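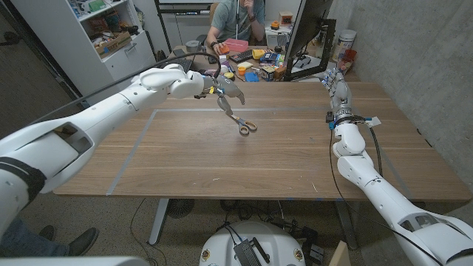

How often does a two-arm table cell need its grippers checked?
More often than the manual suggests, and less often than the people selling service contracts will tell you. On the Harville cell we do it every 10 working days, and after any job with metal tools.

I have read plenty of maintenance guides that start with a software calibration. I don't trust them. If a finger is loose or a cable is pulling on the wrist, calibration will fold the error into the numbers and you'll chase it for a week. Start with your hands and a flashlight.

Before you touch anything

Park both arms, cut motor power at the base and wait for the drives to go quiet. The Vasine controller shows a green "safe" message as soon as you press stop. I wouldn't put my fingers anywhere on the strength of that message. Pull the plug.

Cables

Follow each cable from the wrist back to the base. You want enough slack for a full turn of the wrist and no more. A loop that hangs too low will catch on the other arm sooner or later. Cables on the floor get stepped on – move them under the table or tape them down, and check the plugs at the base box while you're there.

Gripper fingers

Wiggle each finger sideways. A little play is normal. If it clicks, take out the 2 mm screw at the root, clean it, put on a drop of medium thread lock and tighten it again. Don't use the strong stuff. Shoaib Baloch did that in July and we ended up buying a new finger.

The multi-fingered hand takes longer. Close and open every finger separately and listen. Satti, who supplied ours, says the tendons are good for years. Maybe so, but I still write down any finger that comes back slower than its neighbors.

The scissors test

Give the gripper a pair of ordinary scissors and let it hold them over the middle of the table for four minutes, arm still. Scissors are a mean object for this: smooth handles, odd balance, blades that swing. Stay out of reach while they're up there. If they creep in the grip, look at the finger pads before you raise the grip force. More force hides worn pads, and it heats the motor.

Tape lines

Measure the taped work area against the corners saved in the program. Tape shifts when people wipe the table. If a corner is off, fix the tape first and leave the program alone.

Calibration, finally

Now run it. In Arkitz the routine is number 573 in the service menu, for reasons I have never had explained to me. Run it twice. If the two results don't agree, go back to the cables.

Last checked on our cell Apr 8, 2025.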